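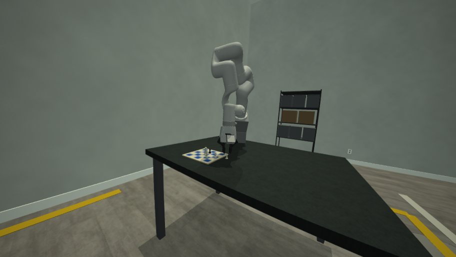 The Branwood set is a body of simulated demonstrations for a single-arm pick-and-place policy, recorded in the Ashby room model. Each demonstration is one episode: a language instruction, a stream of joint positions and gripper commands, and rendered views from fixed viewpoints. The chess task has the smallest objects in the set. A piece can begin on a square or off the board, like the cream one standing on the black tabletop at the right corner, and the instruction names the piece by color and the target by square. The release holds 1,000 episodes, of which 218 are chess. The notes below cover the chess subset only.

## Layout

The board pose is sampled per episode within a rectangle on the left half of the table. Yaw is sampled over the full circle, so the policy can't learn fixed square positions. The board, arm mount and table are static for the length of an episode.

Pieces are placed after the board. A start is rejected if two pieces overlap or if a piece is outside the arm's reach. Piece layouts don't follow the rules of chess, and no legality check is applied.

## Demonstrations

Episodes were generated by teleoperation in the Prallix simulator. The operator drives the wrist pose; inverse kinematics fills in the joints. Gripper commands are stored as a continuous opening value and never thresholded.

Grasp height is the main source of failed attempts. Dark fingers over a dark table give weak contrast, and operators working from the rendered view alone tended to close too high. Version 4 of the recording tool adds a numeric height readout to the operator's screen. The readout is not rendered into the stored views.

## Rendering

Walls, floor and shelving are held constant across the chess subset. Light direction and intensity vary. Shadows are left on in all views, including those where the arm shades part of the work area.

Board colors are fixed at blue and cream. Cream pieces on cream squares are hard to segment, and we kept them in. Users who need cleaner masks should take the per-object ID buffer stored with each view.

## Filtering

An episode is kept if the named piece ends upright with its center inside the target square and the gripper is open at the last step. Episodes with a knocked piece are kept when the piece wasn't the target and stayed on the table. They carry the tag `contact_other`.

A held-out split of 50 chess episodes uses board poses not found in training. Please don't tune on it.

## Known issues

- Episodes recorded before the September rebuild store yaw in degrees. Later ones use radians. The `units` field is correct in both cases.
- The Desus loader drops the final gripper command unless `keep_last` is set.
- Instruction text is lowercase in the chess subset and mixed case elsewhere.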